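Visit report: open day at the Garkus shared workshop, 17 April 2026

I went mainly for the arm. The Garkus workshop has had a build log up for a while on a small robot arm called Otelitz, and the open day was the first chance for people outside the membership to see it. I've been putting off a similar build in my own garage and wanted to look at joints and cabling up close before buying anything.

The workshop is in the back half of the old Dimitriou upholstery building. Use the side entrance. The street door is signed but it was locked, and I lost a few minutes there with several other visitors. Parking is free in the lot across the road. There was a sign-in sheet and a bin of safety glasses by the door, and you had to wear the glasses past the yellow line.

The front room is wood and general benches. I walked through it fairly quickly. There is a good table saw, a bandsaw that was down for new tires, and a long wall of member shelves. Metalwork is behind that, with a small mill and a lathe that the members rebuilt themselves. One of them was cutting spacers on the lathe for the arm's base and let us handle a few finished ones.

The robot bench is upstairs over the metal room. It gets warm up there, and I would not want to work in it in June.

Otelitz is a six-joint arm meant to stand on a normal workbench. The lower three joints use stepper motors with belt reduction and the upper three use servos. Most of the links are printed, with aluminum tube between them where the first printed versions flexed too much. They had a box of those early links out for people to bend, and you could feel the problem right away. The total spent on parts so far is $1,306, and they had the full sheet pinned up so you could read every line. The largest single item was $376 for the three lower motors and their drivers, bought as a set. Shipping was listed separately, which I appreciated. Build logs tend to leave it out.

The arm was not moving when I was there. The shoulder was apart, with the belt off and the bearing plate on the bench. I was a little disappointed at first, but it was more useful to me this way. The old plate had the bearings pressed straight into printed plastic, and the holes had gone slightly oval. The new plate is cut from aluminum, with the bearings held by a retaining ring. They let me turn the joint by hand with both plates. The old one has play you can feel at the end of the forearm. The new one has almost none.

Cabling runs down the outside of the arm in braided sleeve. They tried routing it through the tubes and gave up after breaking wires at the elbow - the bend there is too tight for anything except very fine stranded cable. I will do the same and run mine outside.

The control side is a program the members wrote and call Atus. It runs on a secondhand desktop under the bench. Atus does two jobs: it sends moves to the real arm, and it runs a simulated one so that people can work on grasping while the hardware is in pieces. The second job was what was being shown. In the simulator the camera sits behind the gripper and looks out between the fingers, and the test objects are dropped into rooms with different wall and floor textures each time. The textures are loud on purpose. If the software only works against a plain gray background it won't be much use in a shop.

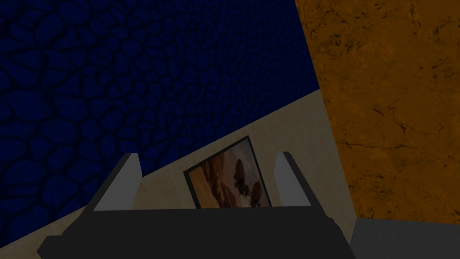
Atus simulator, view from behind the open gripper. The object between the fingers is a small picture in a thin black frame.

Thin flat objects are the hard ones, I was told. A block gives the fingers two good sides to close on. A frame standing upright has to be approached at the right angle or the fingers meet its face, and part of it may be hidden behind the gripper body by the time the hand is close. Their last batch was 83 attempts on flat objects only. They had not sorted the results yet, so I have no success figure to pass on.

Visitors could drive the simulated gripper with a game controller. I had 2 tries. The view tilts along with the wrist, and I kept correcting the wrong way. A kid ahead of me was much better at it.

I asked about the fingers on the real hand. They are printed, flat on the inside, with strips of bicycle inner tube glued on for grip. The glue lets go after some use and they are looking for something better. If you have a suggestion there is a notebook on the bench for that.

Coffee was in the front room, along with a table of surplus parts at low prices. I bought a bag of timing pulleys and one of the rejected bearing plates to measure at home.

The links, plates and the parts list are free to copy. Atus is not posted yet - they want to clean up the setup steps first.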